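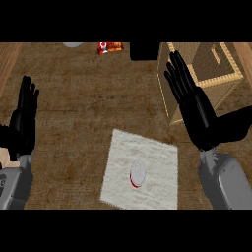 Brown floor with darker smudges and lighter sandy patches.

Cleaning up an old wood floor without sanding it

Did this in the back room at Dudden last October. Sanding is the proper fix but a rental drum sander eats thin boards, so try this first.

You need: a vacuum with a soft brush, 2 buckets, flat mop, wood floor soap (I use the Stallatel one, any pH neutral is fine), mineral spirits, rags, paste wax.

1. Vacuum. Then vacuum again across the boards. Grit left behind will scratch.

2. Mix the soap weak. One bucket soap, one bucket plain water. Wring the mop till it barely drips – old boards hate water.

3. Do a strip, rinse it, dry it with a towel, move on. Dont flood the gaps.

4. Dark marks still there? Mineral spirits on a rag, rub with the grain, 5 minutes tops. Windows open, no pilot lights. Lay the rags flat outside to dry, never in a pile.

5. Black rings around nails are iron stain. Spirits won't touch those. Oxalic acid might, gloves and goggles on, read the tub.

6. Leave it overnight. Wax thin, buff after 20 minutes or whatever the can says.

Old finish flaking off in sheets? Stop, wax wont stick to that. Pre 1978 house, test for lead befor you scrape anything.

Next page: filling gaps.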